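The Smallest Crown in the Mountains

Every July, the valley of Buridura picks a monarch, and I have rarely enjoyed a ceremony more! The crown is tin, the throne is a milking bench, and 4000 people climb the hill to watch.

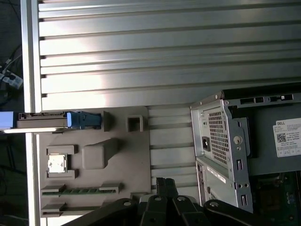
Ribbed aluminum beside a gray panel with blue plastic clips.

The title goes back 309 years, to a quarrel over grazing land between the villages of Garberg and Vumden. They settled it by sharing a sovereign, one year from each side, and they still do. The monarch can't tax anyone or pass a law, but gets the first cheese of the season and the last word at the summer fair (a bigger deal than it sounds). 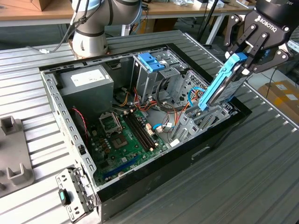
Who gets to reign

Any adult who has lived in the valley for ten years can stand. Spouses get no title at all, though they do ride in the parade, usually on the better horse. I loved that.
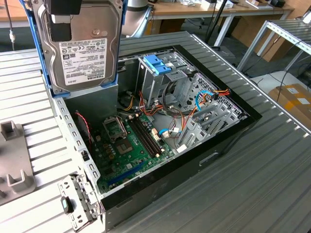 An open desktop tower with its green motherboard and empty memory slots.

On crowning day the procession leaves Bailly, the old chapel between the villages, and climbs 600 steps to the meadow. The drums start before sunrise and you feel them in your ribs all the way up.
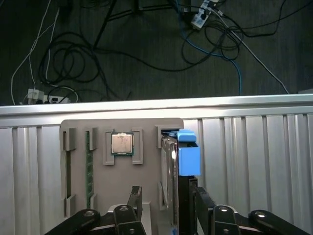
If you go

The meadow is free, but the 100 bench seats near the throne go early. Bring a sweater, and stay for the dancing, which runs until the lanterns burn out.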